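Eltov > Data collection > Sweeping task FAQ

Jun 29, 2025 – Kolbrún Vídalín

What is being recorded?
A two-arm robot doing floor cleaning with a broom and a dustpan. Each recording is one example for the model to learn from.

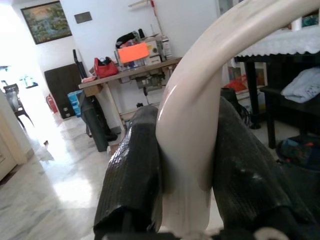 Each gripper has its own camera, and a third view looks down over both arms. We keep all three. If one view is missing, the example is dropped.

How many examples do you need?
The target for this task is 900. As of this week we have 663 that passed review. 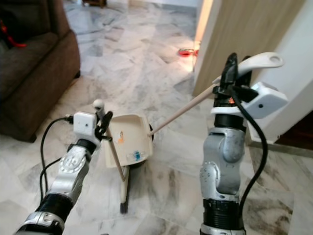 Reviewers check that both tools stay in the grippers from start to finish. A dropped broom goes in a separate folder – we may use those later for recovery training.

Does the floor have to look the same each time?
No. Move the litter between takes and mix the types: paper scraps, cardboard, bits of plastic. Leave the furniture alone unless the task sheet says to move it.
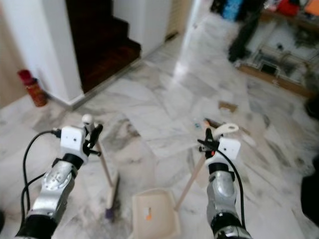

Start a new take if anyone walks through. Takes longer than 60 seconds are split before labeling.

Can I change how the robot holds a tool?
Yes, within reason. Small changes in grip height and angle are useful. Write them in the notes field.

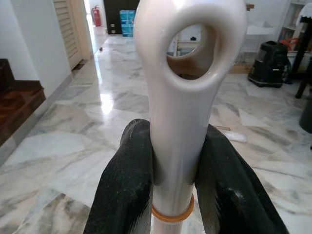 Clean the fingertips every 2 hours and log it. Dust on the pads changes the grip and shows up in the close views.

Who do I ask about rejected takes?
Yichen Xu handles review. Send the take number and leave the files where they are.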